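From the perception bench: Skurkier learns to say it doesn't know

Readers with long memories will recall that the last issue promised a new release of Skurkier "shortly". It is now December. Skurkier 3 is out, and Ese Olatunji has asked us to stop using the word.

For anyone who joined recently, Skurkier is the part of our stack that decides what is cloth and what isn't. It takes the wrist view from each gripper, marks out the fabric, and hands the planner a short list of places worth pinching. The planner, Sqalli, then picks one and complains about it in the logs. The old version did this very well on a grey table under our own lights, which would be a fine thing if our users lived on a grey table.

The trouble began when Tarek Cherkaoui ran it over 900 clips recorded in ordinary rooms. It found cloth everywhere. Curtains were cloth, fair enough. So were wallpaper, a rug, two cats and, on one memorable morning, most of a bookcase. Sqalli, which believes whatever it is told, drew up a careful plan to fold the bookcase in half.

The fix has two parts. The first is a third label. Skurkier used to answer "cloth" or "not cloth" for every patch, with the confidence of a man giving directions in a town he has never visited. It may now answer "unsure", and Sqalli has to look again from another angle before it commits to a grasp. This costs a little time on each pick. Said Belkadi, who looks after the planner, regards every one of those milliseconds as stolen from him personally.

The second part is what we call the hanging test. Anything fixed along its top edge is now put in a separate group, so a curtain is still cloth but it is no longer laundry. Ashraf El Khatib wrote the first draft of this over lunch and has spent the weeks since discovering all the ways a coat can hang. Coats on pegs are still the weakest case, and jackets thrown over chairs come a close second.

Exposure has been dealt with too, after a fashion. Windows were ruining us. With strong daylight behind the work, the old code would brighten the whole view, lose the curtains completely and then report a large piece of missing furniture. Version 3 sets its levels from the area between the fingers and lets the glass go white if it wants to.

On the held-back set of 88 clips, picks planned on the wrong object fell to 24 with version 3. Mohcine Cherkaoui would like it known that 24 is still a lot of wrong objects. He has pinned the worst of them next to the kettle.

Clips like the one below are where most of the arguing happens, and any reader who can draw a clean line round every piece of fabric in it is invited to come and work for us. 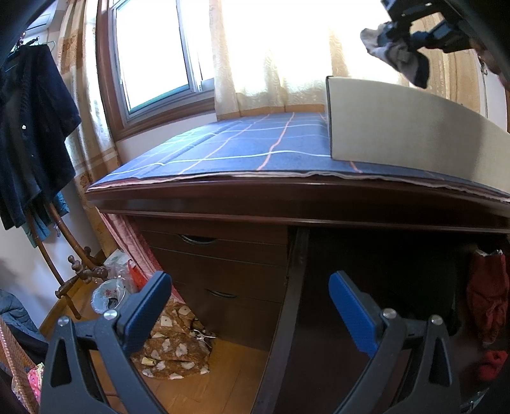 Under the desk with the left and right fingers in view: striped tablecloth, lace and patterned curtains, and a dark garment on the coat rack.

The frayed front edge of that tablecloth is a good example of an honest "unsure". So is the dark space for your knees, where a red cloth hangs down and the shadows do the rest.

Next up is Imari, our labelling tool, which is getting a proper undo button. At present it has an undo button of the other sort. We have 3,000 more frames to label before the next training run, and Jondell has kindly lent us a second screen for the job. If you can spare an hour, put your name on the sheet by the door. Bring your own opinions about where a sleeve ends.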